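# Section 5: Setting up a video work from the Himora loan collection

This section is for venues that have borrowed a single-channel or two-channel video work. Wall-based works and works on paper are covered in Section 4.
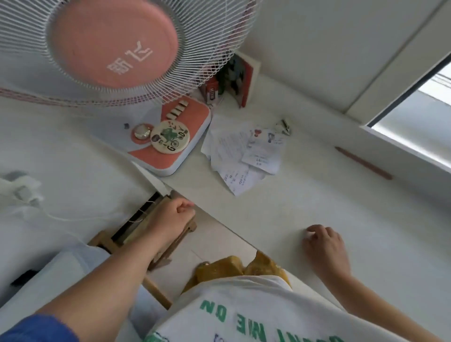

Read the whole section before you open the crate. The loan agreement names one person at your venue as the installer of record, and that person must be present for steps 1 through 6.

## 5.1 Before you unpack

1. Leave the crate closed in the gallery overnight.
2. Check the number on the crate label against your loan sheet. For the Allitz series the label reads 2803, followed by a letter for the channel.
3. Photograph the seals, then cut them. Keep the cut seals in the bag supplied.
4. Take out the condition report and fill in the left column. Do this before lifting any equipment.

**Note:** If the label and the loan sheet do not match, stop and contact the Himora loans desk. Do not open the inner box.

## 5.2 The room

The artist's instructions ask for a dark room with one entrance. Paint the walls a flat mid-gray. White walls throw too much light back onto the projection, and black is only allowed for the Klinhom version of the work.

5. Block all daylight. Exit signs stay lit — do not cover or dim them.
6. Mark the projection area on the wall with low-tack tape. The bottom edge sits low enough that a seated visitor looks straight at the center of the picture.
7. Place the bench parallel to the wall. Use the bench from the crate if one was sent. Otherwise use a plain bench with no back.

**Caution:** Do not run cables across the entrance, even under a cable cover. Bring power in from the far side of the room or from the ceiling.

## 5.3 Players and projectors

Two-channel works come with 2 players and a sync cable. The players are marked A and B. Channel A is always on the left as you face the wall.

8. Connect the sync cable before you connect power.
9. Switch on player B first, then player A. Both stay on a gray screen until they find each other.
10. Wait for the title card. If only one channel shows it, switch both players off and repeat step 9.
11. Set the sound using the test tone at the start of the file. Stand at the bench when you do this, with the door closed.

The work runs for 13 minutes and loops. The black gap between loops is part of the work and must not be trimmed. Subtitles are built into the file and cannot be turned off.

**Note:** Use only the files on the players. Viewing copies from the Tukemmont archive are lower in quality and are not cleared for exhibition.

## 5.4 Wall text

Print the label from the file in the loan folder. The title appears first in the original language and then in English, in the same type size. Any extra text your venue writes has to be approved by the loans desk and should hang outside the room.

## 5.5 Daily start and stop

- Start the players before opening and watch one full loop.
- Wipe the projector intake filter once a week with a dry cloth.
- At closing, switch off player A, then player B. Let the projectors cool down before cutting power at the wall.
- Write any fault in the log, with the time and the channel.

Repacking is described in Section 6. Keep the crate and all foam inserts indoors until the loan ends.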